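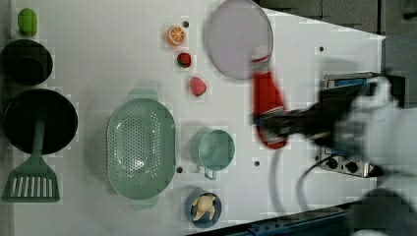 How often should a shared kitchen go through this checklist?
Every 2 weeks during the busy season, and once more in November before the holiday bakers move in.

Stirkodero Community Kitchen: Walk-Through Checklist with Comments

Exits and aisles
Back door opens fully from inside: OK
Aisle by the prep tables clear: OK. Huge improvement, the flour bins finally have their own corner!
Exit sign lit: OK

Fire
Extinguisher gauge in the green: OK
Fire blanket within reach of the range: FIX. Still hanging behind the apron hooks. Move it to the left of the hood.
Hood filters clean: OK, and they look fantastic. Whoever soaked them overnight, please do it again.

Electrical
Cords free of nicks: FIX. The Gundier mixer cord has a worn spot near the plug. Tagged and unplugged.
2000-watt griddle on its own outlet: OK
Outlets by the sink trip when tested: OK, all 8

Cookware and tools
Pot handles tight: OK. One saucepan needed a quarter turn with a screwdriver.
Nonstick pans free of flaking: OK
Knives in the rack, blades covered: OK
Cutting boards: the two oldest are deeply grooved, replace them

Floor and cold storage
Mats flat at the edges: FIX. The one by the dish sink curls up (I caught my toe on it twice).
Walk-in opens from inside: OK, love the new glow handle
Fridge thermometer readable: OK

Sixteen lines, three fixes and a pair of boards to order. Next up: the Hämäläinen bakery side, same list, starting at 8 in the morning before the ovens go on.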